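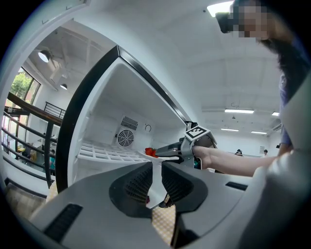 Wie lange hält ein Pegelschreiber ohne Wartung? Der Hersteller Kocsis gibt 400 Betriebstage an, unter der Bedingung, dass die Trommel plan steht und das Papier trocken bleibt.

In der Station Grindow war keine der Bedingungen erfüllt. Die Trommel neigte sich um 2 Grad nach Osten, zum Fluss hin. Die Kurve lief trotzdem weiter, und im November zeichnete sie einen Wasserstand auf, den es an der Messlatte nicht gab.

Die Abweichung betrug 30 Zentimeter. Ich trug sie ins Stationsbuch ein, reinigte die Feder, prüfte das Schwimmerseil und stellte den Nullpunkt neu. Am folgenden Morgen lag die Kurve wieder zu hoch. Der Fluss stand niedrig, die Kiesbank lag frei, und auf dem Papier war sie überspült.

Laut Vorschrift ist bei einer solchen Differenz die Oberstation Karndale zu verständigen. Ich rief um 7 Uhr an, gab beide Werte durch und aß am Tisch im Dienstraum, während ich auf den Rückruf wartete.

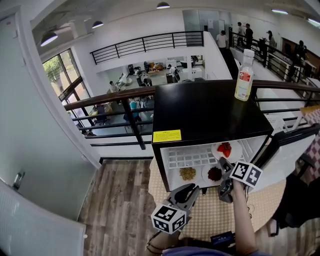

Karndale meldete sich gegen Mittag und teilte mit, die Kurve sei korrekt, man habe sie mit dem unteren Pegel verglichen, zu berichtigen sei die Latte.

Ich wandte ein, dass die Latte in den Fels gebohrt sei. Das sei bekannt, hieß es. Blatt 2.589 gehe als gültig ins Archiv.

Am Nachmittag ging ich mit dem Nivelliergerät hinunter. Der Festpunkt stimmte, die Latte stimmte auch. Auf dem Rückweg fiel mir auf, dass das Gras an der Böschung flach lag, alles in Fließrichtung, bis zu einer sauberen waagerechten Linie. Ich maß die Höhe der Linie über dem Wasser — 30 Zentimeter.

Im Stationsbuch steht für diesen Tag nur der Wert der Kurve. Das Feld für die Latte habe ich frei gelassen und die Stiefel zum Trocknen an den Ofen gestellt.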